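Chapter 11
Buying a Household Robot: Reading the Offer

Most readers of this book will never build a service robot. They will be asked to choose one, usually from a brochure, a price sheet and a short demonstration.

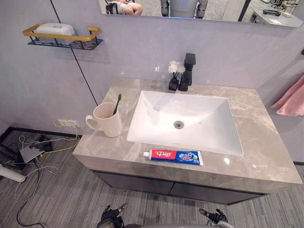
This chapter follows one product through that process. The Hurnier is a two-armed robot sold by Nijs for light tidying in bathrooms and kitchens. The basic kit costs 4,000 a year on lease, with setup and training billed separately. Jozef Coppens, who bought two units for the assisted living apartments at Testthorpe, let us use his notes from the October trial.

Bathrooms are a fair place to test a machine like this. The objects are small and light, and many of them roll. A toothbrush has to be picked up by the handle and put back in a mug without knocking the mug over. A toothpaste tube changes shape as it empties, so a grip that works on a full tube may fail on one that is nearly flat. Mirrors cause trouble of their own, as some vision systems treat a reflection as a second room.

The brochure lists 12 tasks. Coppens found that the sales demonstration at Enden covered only four of them, all on a counter laid out by the vendor's staff. He asked for the rest to be run again in an occupied apartment, which took roughly 11 hours including setup.

Section 11.1 explains how to read a task list. Section 11.2 covers leases, spare parts and what a service contract should say about damaged grippers.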